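The Skusmont Card Holder in Brown Leather
Small leather goods from the Skinulari workshop, Stenham
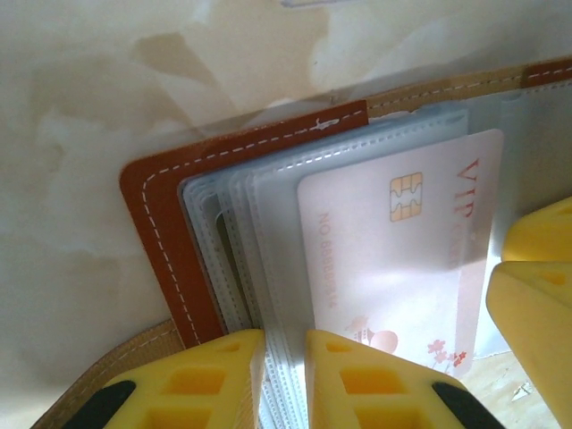 We have been making the Skusmont longer than anything else on our shelves, and it's still the piece that people write to us about most. It began as a favor. Mieczysław Tomaszewski had a drawer at home full of loyalty cards, library cards, two clinic cards and a membership for a swimming pool he hadn't been to in years, and he wanted them all in one place that wasn't his wallet. He cut the first cover out of a leftover piece of hide on the kitchen table, and his sister asked for one before the thread was even trimmed. That is really how most of our things get started!

The idea is simple enough. You have a soft leather cover in a reddish brown, stitched along the edge in white, and inside it a stack of frosted plastic sleeves that you leaf through like a little book. Each card has a sleeve to itself. The sleeves are see-through enough that you can find the card you're after without pulling out every one of them, though they do have a milky look to them, and under a bright lamp they will catch the light (tilt the holder a little and you'll read the card just fine).

The leather

We buy our hides from Frei, a small tannery we've been visiting for so long that they put the coffee on when they hear the van. The brown we use for the Skusmont starts out with a warm red in it and gets deeper with handling, mostly at the corners and along the spot where your thumb goes. Some customers love this and some would like it to stay just as it came. If you're in the second group, a very thin coat of plain leather balm twice a year will slow things down, but please do try it on the inside of the cover first.

Every hide has its own marks, so yours may have a faint line or a patch of tighter grain. We cut around holes and deep scars and leave the rest alone.

The stitching

White thread on brown leather shows everything, which is why Eglė Baranauskienė does all of the edge stitching on this model herself. We did try a brown thread for one season, thinking it would be more practical, and the letters we got! So white it is, and white it will stay. If a stitch ever comes loose, don't cut the end off. Tuck it under and send the holder back to us, and we'll run the whole edge again at no charge. You only pay the postage in our direction.

The sleeves

The sleeves are sized for ordinary bank-style cards, the kind with rounded corners. Raised numbers and chips are no trouble. A business card will go in too, if it's not one of those wide ones, but paper tends to slide around more than plastic does, and we'd suggest putting two or three together in the same sleeve.

New sleeves can feel snug. Slide each card in slowly and work it down with a fingertip, and if it really won't budge, leave the holder open in a warm room for an hour and have another go. Most people turn a card sideways without thinking about it, so that the printing runs up and down when the holder is open in front of them. If that bothers you, simply hold the whole thing the other way around, as Mieczysław does.

Looking after it

Dust the cover with a dry cloth. For the sleeves, use a cloth that is barely damp, then leave the holder open until everything has dried. Please don't use window cleaner or alcohol wipes, which turn the plastic cloudy in a hurry. And don't leave it on the dashboard in July. We have seen what comes back.

Ordering

The order number for the brown is 472. We cut this model in batches, and the current one is 234 pieces, so if the page says we're out, leave us your email address and Eglė will write to you when the next hides have been cut. It's usually a matter of a few weeks, sometimes longer when the tannery is busy.

We can stamp up to three initials on the inside of the cover. Stamping adds a few days, and a stamped holder can't be returned unless we've made a mistake with it, so do check the letters before you send the order (and then have somebody else check them). Unstamped holders can come back within thirty days if they haven't been used.

If you're in Stenham, come by the workshop any weekday afternoon before four. The bell is hard to hear over the sewing machine, so knock as well.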